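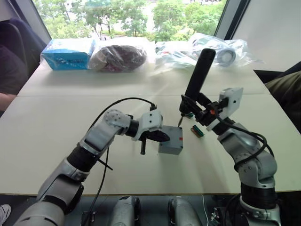

My wife and I are looking at a house from 1964 in the Maltum tract, post-and-beam, flat roof, the carport in front. The seller wants 381 thousand and our agent thinks 369 is possible. My question is about the clerestory windows under the roof line. They are single glass, set directly into the beams, and the inspector wrote that the sealing is at the end of its life. I do electronics for a living, so I am comfortable with small exact work, but I never took glass out of a wall. Can a patient person do this, or is it a job for a company? And does it hurt the value if the new glass is double?

Posted by Ramil Catacutan, May
Home | Forums | Midcentury Houses | Windows and Roofs | Log in

beamcounter51 wrote:
Congratulations, Maltum houses do not come up often. Please don't put double glass in before you measure the groove. In mine the stops are so shallow that a double unit would stand out past the beam. I kept single glass, new putty and new stops, and wore a sweater.

tarandgravel wrote:
I disagree with beamcounter. You can plane new stops a little deeper and a thin double unit goes in fine. I did the whole north side of my house this way. From the street you see no difference, only at night the reflection is doubled a bit.

beamcounter51 wrote:
"Only at night" is when I sit in my living room. Also the beam takes the load of the roof, so I would not let anybody plane anything there without asking an engineer.

tarandgravel wrote:
The stops, not the beam. They carry nothing.

Drondska wrote:
What does the roof look like? Before I spent money on glass I would ask about the roof. Mine leaked along the beam ends and everyone blamed the windows for 2 years.

Ramil Catacutan wrote:
Thank you all. The roof is foam, recoated by the previous owner, but there is no paper about it. The inspector saw dark spots at one beam end, on the carport side. I did not connect this with the windows.

Drondska wrote:
Then take a screwdriver and push on that spot. If it goes in, you talk about price again. Ask the seller first, of course.

nassar_street wrote:
I live in the Nassar tract, same builder, a few years later. For the value question: buyers here ask for original proportions. They don't ask how many layers the glass has. The one that sold badly had the clerestories covered with siding.

tarandgravel wrote:
That one was painful to drive past.

Ramil Catacutan wrote:
We go back tomorrow at 4 pm with the screwdriver, and I will measure the groove also.

We use cookies to remember your login and forum settings. Accept | Manage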